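2020年2月2日 填缝剂防污

接着上次没写完的。Lemorine 防污剂的说明书又读了一遍,封面上写着“污渍清除率 97%”,翻到底也没找到这个数怎么来的。什么污渍,放了多久才擦,用什么擦,擦完拿什么量,一概没写。Quintanilla 的销售在电话里讲是“实验室数据”,我问哪家实验室,他说回头发邮件。邮件还没来。

先记我们手上的东西。试板用水泥基填缝剂,深棕和浅灰两种颜色,缝宽都一样,养护到期以后刷防污剂,对照板不刷。污渍选了酱油、浓咖啡、食用油加炭黑。本来还想加红酒,Ikport 那边说他们做过,颜色随批次差得厉害,不好比,我就去掉了。现在想想去掉得有点草率,红酒恰恰是客户投诉里常提的。

放置时间定为 252 小时。这个数没什么道理,是上一轮试验碰巧拖到那么久,为了能对得上才沿用。写在这里,免得以后有人当成标准条件引用。

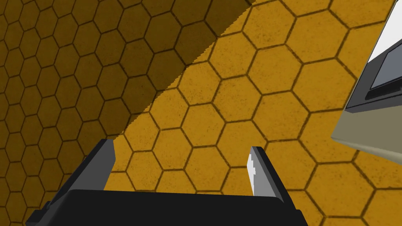 擦洗机走 2000 次,海绵每块板换新。深棕缝那组几乎看不出差别,刷没刷都一样。这不能说明防污剂没用,深棕本来就藏色,酱油渗进去一半肉眼也认不出来。问题是 Quintanilla 的宣传册上用的恰好全是深色缝,拿“前后对比”给人看,前后当然都好看。浅灰组才有信息:酱油和咖啡,刷过的明显浅一些;油加炭黑,刷过的和没刷的我分不出来,请隔壁组蒙着标签排了一遍,他们也排不出顺序。

色差仪的读数我不太信。缝太窄,探头口径比缝宽大,量到的有一部分是砖面。浅砖配浅缝还凑合,黄砖配深缝就是在量砖。上一本记录里那几页漂亮的曲线,我怀疑有同样的毛病,有空要回去看当时用的是哪种口径。如果是大口径,那几页的结论应该划掉重做。

六边形砖还有一个麻烦。方砖的缝是直的,擦洗头顺着走,受力比较均匀;六边形的缝每隔一小段就拐弯,三条缝碰头的地方填缝剂堆得厚,收光时又容易抹凹。这次试板上残色最重的正是这些交点。到底是防污剂在那里没渗进去,还是海绵根本没擦到,现在的数据分不开。Grorthorpe 的报告把它归因于“渗透不足”,我觉得下得太快,他们没有切片,也没有做只擦不刷的对照。

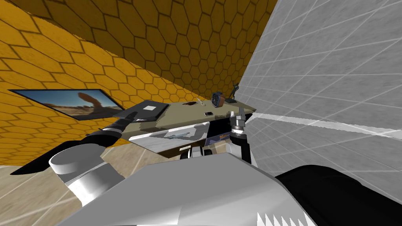
图二 蜂窝砖墙与浅灰方格墙的交角,左侧为壁挂电视

再说耐久。宣传册写一次施工长期有效,长期是多长没写。我把刷过的浅灰板拿去用碱性清洁剂反复擦,配比按瓶身说明,没有加浓。擦到后来水珠明显摊开,滴上去的水不再成球。防水珠的效果和防污的效果不是一回事,这一点要提醒自己,水珠好看不等于酱油擦得掉,反过来也一样。可是销售演示从头到尾只滴水,从来不滴别的。

还有一处自己的失误:编号靠后的两块浅灰板,刷防污剂前没有称重,所以用量只能按刷子蘸的次数估。按估的算,比说明书的推荐量多出约 3 成。多刷了还是这个结果,对产品不算有利,但也不能拿来当证据,数据表里这两块单独标出来,不进平均。

样品瓶上的批号和送货单上的批号对不上,差一位,可能是抄错,也可能是两批货。已经写信问了,回信之前所有结果都只写“送检样品”,不写产品名。

打算怎么改:
色差仪换小口径探头,或者干脆做一块全是填缝剂的平板,不贴砖。这样失去了真实的缝,但至少知道量的是什么。
交点单独取样,切开看渗透深度。
放置时间加一个短的,过夜就擦。家里打翻酱油的人多半不会等十来天。
红酒加回来,同一瓶分装。

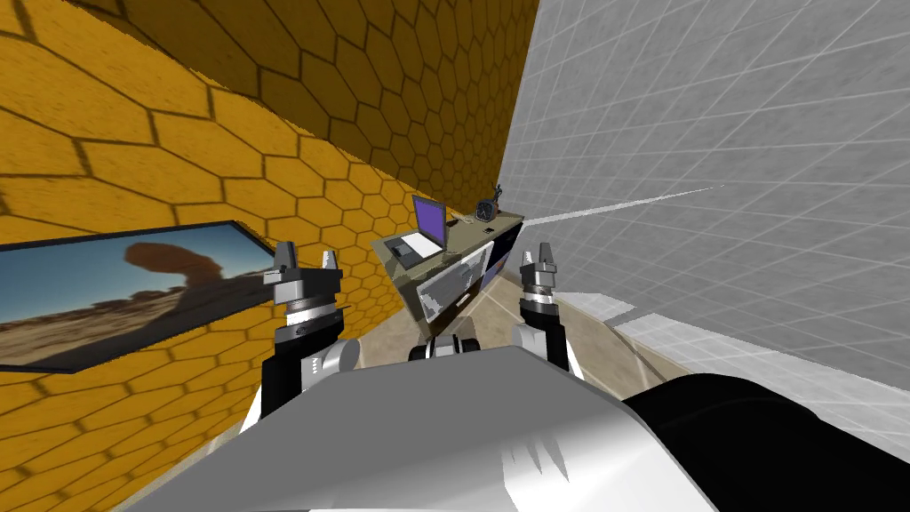 Mitali Samarakoon 看完草稿以后说,她不同意我做全填缝剂平板的办法:填缝剂贴着砖边干的时候,水分会被砖坯吸走,表层结构跟整块浇出来的不一样,防污剂渗多深也会跟着变。她宁愿缝做宽一点,保留砖边,探头刚好放得下。她还说 97% 这个数她在 6 月的旧版说明书上见过,当时后面带一个星号,注的是“釉面”,新版星号没了。

釉面和填缝剂完全是两种东西,釉面上拿湿布擦也能擦得差不多。要是她没记错,那这个数就压根没在缝上测过。旧版说明书我手里没有,她去翻一翻。找到之前不往报告里写。

宽缝的意见我接受一半。缝宽了,收缩裂纹也会多,污渍沿着裂纹走,又多一个说不清的因素。两种板都做,先各做一块浅灰的,油加炭黑那组优先,因为目前只有它是完全没看到效果的。海绵快用完了,要补。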